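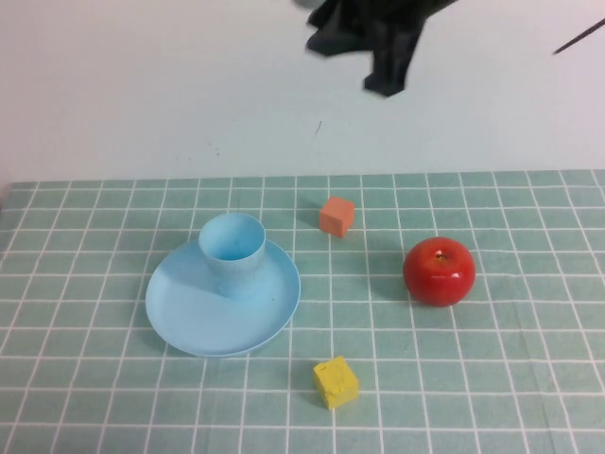
Wiebke Hagedorn will not record a drummer before lunch. She says this within a minute of opening the door, while looking for somewhere to put my coat, and it sounds like a policy that has been tested. She has been making records in the old Rieger cold store for nine years, long enough to have outlasted two landlords and one very persistent smell. Asked what she listens for in a room, she says she starts with whatever is big, hard and bare. A pale wall behind a table, with an orange cube and a red apple sitting on it, would interest her only for the wall. "People fall in love with the floor," she says. "The floor has a rug on it by three o'clock. Look at the walls. The walls are going to be on your record."

Hers are on quite a few. The cold store stands at the wrong end of Bellgate, between a tile wholesaler and a paddock with one horse in it, and the main chamber has a decay that visiting engineers tend to describe with their hands. Her latest job is the second album by Gremum, a four-piece who play slow, heavy, faintly medieval rock and who turned up in June with three vans' worth of gear and no songs under eleven minutes.

"They'd sent me demos," she says. "I listened to them on the way to the dentist and back. It was still the first one."

Why a cold store, and why not a proper studio with a couch and a coffee machine?

"I had a couch. Torben broke it."

Torben Sauerland is Gremum's bass player, a large and courteous man who joins us halfway through the morning with a bag of pastries and confirms the couch. He had wanted to record somewhere with a bit of weather in it. The first album was made in a carpeted basement and he still can't listen to it without feeling he has a cold. "Everything was so close," he says. "You could hear the guitarist's jumper."

The plan for this one was to play everything live, all four of them in the big chamber, amps in the old loading bays, and to keep whatever survived. Hagedorn agreed on the condition that they learned to be quiet between takes. The chamber holds on to a cough for longer than most people hold on to a grudge. There are three good takes of the closing track, she says, and each one ends with somebody saying "was that it?" over the last of the cymbals.

I ask how she deals with that much reverb and she gets up and shows me, which takes some time. There are blankets, gym mats and a row of wardrobe doors on castors, which she wheels about to steer the sound away from the vocal mic. The close mics do less than you'd expect. Most of the drum sound comes from a single pair hung 45 paces from the kit, at the far end of the chamber, beside a door that must not be opened. It was opened on the fourth day by a man delivering tiles to the wrong address. He is on the record as well.

"I left him in," Hagedorn says. "He came in on the beat, which is more than I can say for some."

Sauerland studies his pastry.

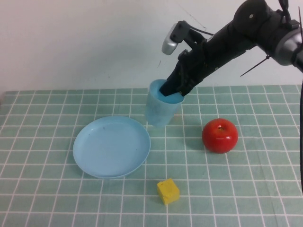
The noises that aren't drums, guitars or delivery men were made by Reinhold Böttcher, who is credited on the sleeve with percussion and spends most of his time in op shops. He arrived with two suitcases of kitchenware and a strong dislike of shakers. Something as ordinary as a light blue plastic cup standing upright on a table is, to Böttcher, an instrument with a fault you haven't located yet. He flicks cups, he bows them, he hums at them from across the room. Plastic is his favourite and he is prepared to be lonely about it. "Everyone wants glass," he tells me over the phone, with something rattling behind him. "Glass shows off. Plastic has one note and it's a bit embarrassed, and you can build on that."

The third track is built on that. It begins with nearly two minutes of soft knocking before the band comes in, and the label, Zenumton, asked politely if it might begin with the band. Hagedorn kept the email and reads it to me off her phone in a neutral voice that does it no favours.

"They said people would skip it. I said people who skip it can have the other thirteen minutes. There's plenty left."

Did the label win any of the arguments?

"They won the one about the cover."

The singing was the hard part. Ingeborg Kleinschmidt has a voice that fills a room whether or not the room has asked, and in the cold store it came back at her half a beat late and slightly flat. For two days she sang along with herself and got cross with both of them. In the end Hagedorn put her in the old wages office, which has a low ceiling and lino, and ran a speaker out into the chamber so the echo could be recorded separately and put where it was wanted. Kleinschmidt liked the office so much that she wrote a new verse in there. It concerns wages.

Anatole Arnaud, the guitarist and owner of the famous jumper, is less sure about the whole thing. He tuned constantly. The temperature in the chamber went up when they played and down when they stopped, and his twelve-string took both personally. "It's a beautiful sound," he says, when I reach him at home. "I'd like to visit it again in about forty degrees of heat, with a different guitar, for one afternoon." He has since bought a heater. Sauerland says he brings it to rehearsals and won't share.

Back in the control room, which used to be where they weighed the fish, Hagedorn plays me the closing track from start to finish on speakers she has owned since school. It is very loud and then, without much warning, it is nearly nothing, and the chamber goes on ringing behind it like a tram that left a while ago. You can hear the size of the place. You can also hear a squeak, quite regular, low on the left side, and I ask what it is.

"Pedal," says Hagedorn.

"Stool," says Sauerland.

They've been disagreeing about it for a month. She took it out of one mix and the song felt slower, so she put it back, and now it's louder than it was to begin with.

The album is being pressed in a first run of 200, on vinyl, across two discs because of the songs. There'll be a launch show in the cold store itself, if the current landlord can be brought round on the subject of toilets. Hagedorn has already worked out where the audience would have to stand. Bodies soak up sound, and with a full house she reckons the chamber would lose most of what makes it worth the drive, so she'd like to keep it to 20 people, all of them thin.

Sauerland points out that the band alone has more relatives than that.

"Then they can stand in the paddock," she says, and goes off to find my coat, which has ended up on the bass amp.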